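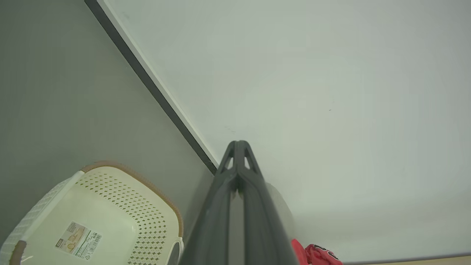

Last updated: 18/08/2020

Finished checking the quotations for next year's Gruvex desk calendar this morning, so I am now full of wisdom and would like to get rid of some of it.

For anyone new: Gruvex makes the calendar you get from an aunt. A page a day, a saying on each page, a bit at the bottom for writing "dentist". My job is to find out whether the person under the saying ever said it.

They send me 600 to start with. It has to be more than the days in a year, as so many of them die on the way.

This year 173 went straight in the bin. I don't mean they were slightly off. I mean no speech, no letter, no interview, no book, no friend of a friend who was at the dinner.

The commonest way for a quotation to be born, as far as I can make out, is that somebody writes a perfectly decent sentence in a self-help book, the author isn't famous, and within a few years it belongs to a Victorian.

Second commonest is the newspaper column. A columnist sums up what a great man thought, in the columnist's own words. Somebody clips it. The quotation marks grow on by themselves overnight, like mushrooms.

I found one this spring that was a columnist making fun of the great man. The whole point was that he'd never have said anything so wet. It's been on tea towels since before I was born.

Someone's asking how you check. Mostly you go backwards. You find it on a website, then on an older website that has a comma in a different place, then in a book that says "as the saying goes", and then you go and make toast.

The comma matters, by the way. Copied quotations carry their mistakes with them and you can follow a wrong comma back through a dozen books like muddy footprints on a stair carpet.

Quotation websites are no help at all and I spend most of my day on them. Each one cites the one it took it from. I once went round in a complete circle and ended up where I'd started, with a slightly worse advert for shoes.

I also like the ones that promise you the best sayings of some working journalist, and it's plainly bits sawn out of the middle of articles. "It won't open until spring." Inspiring. Print it over a sunset.

You do feel for reporters here. They write a plain sentence about a budget on a wet afternoon and years later it turns up in a curly font as their philosophy of life.

The house rule is that a quotation needs a source I can hold or see. A scan will do. A memory won't, including mine, and I have lost arguments with myself on this.

I used to do a lot of it in the reference room at Standgate library, where the bound local papers live. They're the size of a door and they shed. You come out looking as if you've been plastering.

Closed to the public at the moment, of course, so this year's has been done from my kitchen table, from scans. The scans are fine. I miss being told off for my pencil case.

(You can only take pencils in. The pencil case itself counts as a bag. I have never got to the bottom of it and by now I'm too frightened to ask.)

64 of this year's batch ended up as "attributed". I'd like to explain "attributed", because people think it means nearly true.

It means somebody wrote it down early enough to have known, and I can't prove they were making it up. Gruvex prints it in small italics after the name. Small enough that the aunt won't be upset.

They did try "traditional" one year for the ones with no owner. Then someone on the design side shortened it to "trad." and we had letters asking who Trad was and whether he'd written anything else.

Proverbs are worse. Every proverb with an animal in it gets handed to a country far away. If it has a camel they say Arab, a bear and it's Russian, and anything about patience is Chinese whatever livestock turns up.

This year's best was "an old Kekuvska proverb". Lovely thing about not thanking the well until you've carried the water home. I was very taken with it. I wanted it to be real.

Kekuvska, it emerged after most of a day, is a jam. Or was. A small jam company that printed sayings inside the lids, and whoever wrote the lids had a gift.

So there's your ancient wisdom of the Kekuvska people. Gooseberry.

I did argue for keeping it, credited to the jar. I still think that would have been the most accurate page in the whole calendar. It was felt that the customer would have questions.

Someone in the replies wants to know if I tell people at parties when they get one wrong. I did, for a while. I get asked to fewer parties, and I've saved a good deal on wine.

My own family are banned from saying "as the great man said" in front of me. They say "as the great man never said" and then carry on with it anyway, so I don't know what I've gained there.

There's one on the wall of the Millet, which is the café by the bus stop in Standgate, in big painted letters above the cakes. It's credited to a philosopher. It comes from a film, and in the film a dog's about to be given away.

I've been going there for years and I've never said a word. They do a very good cheese scone. Everyone has a price and I find mine is quite easy to bake.

Politicians, since I'm asked. You'd think they'd be easy, all those hours of speeches taken down word for word. But the bit people remember is nearly always from a heckle, a lunch, or a leak from somebody who hated them.

And they tidy up after themselves. The version in the memoirs is always shorter and ruder than the version in the record, and was said with everyone looking.

There's one very well-known crushing reply that I've traced to six different politicians in different parliaments. Either they all thought of it on their feet or there's a joke book somewhere with a broken spine.

I wouldn't mind that so much but the victim changes as well. Poor backbenchers, minding their own business, being crushed after death by a thing that never happened to them.

Scientists get given all the ones about imagination. Generals get the ones about preparation. Women writers mostly get given things about being yourself and drinking tea, including one who by all accounts couldn't stand the stuff.

Last words should be banned outright. Anyone who's sat in a hospital will know that last words are usually about the window, or the blanket. A neat sentence with a pause in the middle has had work done.

The real thing, when you do find it, is often better than the calendar version and nearly always longer. People used to talk in great big sentences with a porch on the front and a shed round the back.

I had one this year that's usually given as a line and a half about courage. In the actual letter it goes on for most of a page, and takes in the price of coal, a sore knee and a man who owed him a ladder.

I asked if we could have the ladder in. There was a long silence from Gruvex - they're very polite, it's how you know - and then a message about the size of the page.

What happens now is that the list goes off to be set, and the proofs come back, and in November the printed ones turn up here in a box, with a note thanking me for my sharp eyes.

Then I open it at random and find a mistake. Every year. I don't look for it, I just open the thing and there it is, waving. Last time it was a name spelt two ways on the same page.

The year before that, a reader wrote in to say that one of mine had been said by her grandfather. Said, she was quite clear, at the table, often. I looked into it properly and couldn't rule him out.

He's in the new one. "Attributed", small italics. She's ordered a boxful.

To the person asking: no, I can't tell you who said the one on your mug without seeing the mug. Send me the wording, with the commas where the mug has them, and I'll look after lunch.

And to the several of you who've now replied with the same quotation about not believing everything you read on the internet, credited to somebody who died before the telephone: thank you. I get it every year on my birthday, too.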